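About Lostel

Lostel is a film review site run out of a spare room in Combridge. We write about movies, mostly the loud kind, and we don't believe much of what we're told about them before we've seen them.

If you came looking for a mission statement, the closest thing we have is a rule that goes back to our first month: pay for the ticket. We don't take preview passes, we don't go to junkets, and we don't run a star's thoughts on how much fun everyone had on set. Everyone always had fun on set. We have yet to read the interview where a lead actor calls the shoot a slog and the third act a mess, although we've sat through plenty of films where you'd swear that was the case.

How we got started

Joon-young Sung and Mayu Nomura started Lostel after a superhero sequel that had been called "the best yet" on its own poster, by an outlet neither of them could find any trace of. The first review was 2 paragraphs long and rather rude. It's still up. The writing got better, and the posters didn't.

Deok-su Na came on to cover action and martial arts, and Da-eun Ha does science fiction, horror and anything with a colon in the title. Joon-young edits. Mayu handles the letters and, when she can be talked into it, the musicals.

What we're wary of

"Practical effects" is the big one. Every second action picture is now sold on the claim that it was all done for real, and then the credits roll and there are hundreds of names under visual effects. We have no quarrel with computer work. Some of the best sequences we've seen came out of a computer, and the people who made them deserve better than having their jobs denied by the marketing department. We'd just like the claim and the credits to match.

We're also not sold on the "return to form", the "love letter to cinema", or any runtime past two and a half hours that's defended as immersive. Trailers get no coverage here at all. A trailer is an ad, and so is a trailer for a trailer.

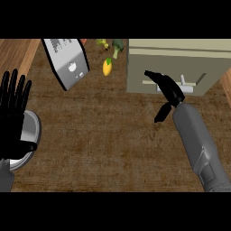
Sushil Bhardwaj wrote in to say that we're too hard on big movies and that a site which rates most blockbusters below the middle of the scale has probably stopped enjoying itself. He may have a point. We went back over the year's reviews after his letter and found a couple where the grumbling had got ahead of the film. We changed the wording in one and left the other alone, as the movie was every bit as dull on a second viewing.

How the ratings work

Scores are out of 10. We didn't want a score at all, but readers kept asking for one and we lost the argument. A 7 means we'd tell a friend to go. An 8 means we'd go again with them and buy the popcorn. Anything higher has to be agreed on by two of us, so you won't see it often. We don't do half points, and we don't revise a score because a director's cut has turned up with extra footage and a new price.

Money

Fair question, and one you should ask of any review site. Lostel is paid for by reader memberships and by a small amount of advertising from local businesses, among them the Zulard repertory theatre and Ko, the noodle place next door to it. Neither has any say in what we publish. Zulard's seats got a bad write-up from us last October, and the ad stayed where it was. So did the seats, as far as our backs can tell.

We don't advertise movies we review, and we don't take a cut when you buy a ticket.

Getting in touch

Letters go to Mayu through the contact form. Complaints are read, and the good ones are printed. Please don't send press releases, screener links or tote bags. If you think you can write and you disagree with us about something, send a sample review of a film you paid to see. Joon-young reads them all, slowly.

Page last updated 22 September 2024.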